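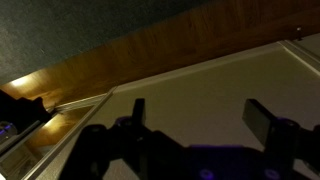 Issue 8, page 2

Winter Walk-Through Checklist for Vurkby Row Homes
Completed 22nd December, unit 244. Comments by the inspecting member.

I love doing these! An hour with a flashlight and a clipboard and you know a house better than people who have lived in it for years. Marks are OK, FIX or WATCH.

1. Smoke alarms, all floors – OK
Every one sounded on the first press. The upstairs hall alarm is loud enough to wake Pruralley across the river, so full marks there.

2. Carbon monoxide alarm near bedrooms – FIX
It chirped and then quit. New battery ordered, and the whole alarm should be swapped by June, going by the date on the back.

3. Furnace filter – FIX
Gray as a wool sock. The spare was on the shelf right beside it, so I changed it on the spot (very satisfying).

4. Dryer vent – WATCH
Flap opens fully outside. There was lint at the elbow, enough to fill a coffee mug. Check again before spring.

5. Handrails and stairs – OK
Solid top to bottom. The third tread squeaks but doesn't move.

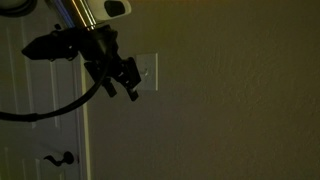
The basement stairs are another story, and get their own FIX. The lower bracket turns in my fingers, and a longer screw into the stud should hold it. Please don't just fill the old hole with putty, we tried that at the Pandey house and it lasted almost a week.

6. Water heater – OK
No rust at the base, relief valve pipe points down, nothing stored against it. Beautiful!

7. Outlets and cords – WATCH
Testers were happy in the kitchen and both baths. One space heater was running off a power strip. It now has its own wall outlet, and the owners were great about it.

8. Exits – FIX
Back door sticks at the bottom corner. You can get out, but you have to mean it – plane it down before the cold sets in properly.
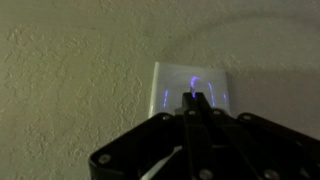

Can a space heater stay on overnight if it has a tip-over switch?
Turn it off before you go to sleep, whatever switches it has, and keep it three feet from bedding and curtains while it's on.

Still open from last time: the Seltetti Lane porch light and the loose gutter strap. Ladder is in the shed.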